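2026-10-28, Clistell cell, pushing rig

Protective stop on the arm again, during the long unattended block run. Log has it at episode 7 of the second batch. The fingertip went into the board, the force limit tripped, and the arm held position until I released it from the pendant. No blocks broken. Small dent in the wood, shallow enough to sand out.

First thought was the board had shifted. Pushed on it from each side by hand and it did not move. Both front fasteners tight.

Second thought was the tool length in the config. Measured the finger from the collar down and got 4 mm more than what is in the file. The file still has the value from the old finger, the one we used in January before the Hollamdale order came in. Whoever swapped it (could have been me) changed the tool name and left the length alone. With the normal hover height the error stays hidden. The new push policy runs lower — that is when it touches.

What I don't understand yet is why it got through six episodes first. Possibly the low pushes only come up when a star is the target. They are thinner than the cylinders, so the planner goes down further for them. Need to check this against the Lisari logs before I believe it.

Done today:
Corrected tool length, saved as a new config, old one renamed so it can't load by accident.
Raised the floor of the workspace box by 2 mm until the logs are read.
Turned the speed down to half.
Ran 5 episodes standing at the stop button. No trips.

Still open:
The Sebastian wrapper does not compare tool name and tool length at startup. It should refuse to run on a mismatch.
Stop event wrote no joint positions, only a timestamp. Same complaint as last time.
Collar screw felt a bit soft when I put the driver on it. Retightened, marked with paint pen, look at it again before the next long run.

No unattended runs until the startup check is in.
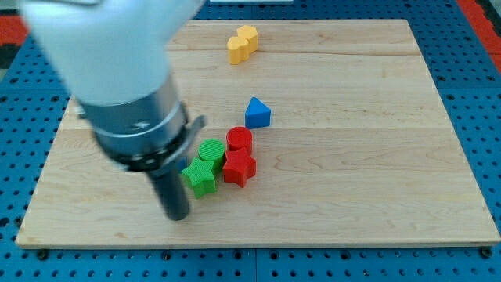

Finger over the board, red and green blocks grouped to its right.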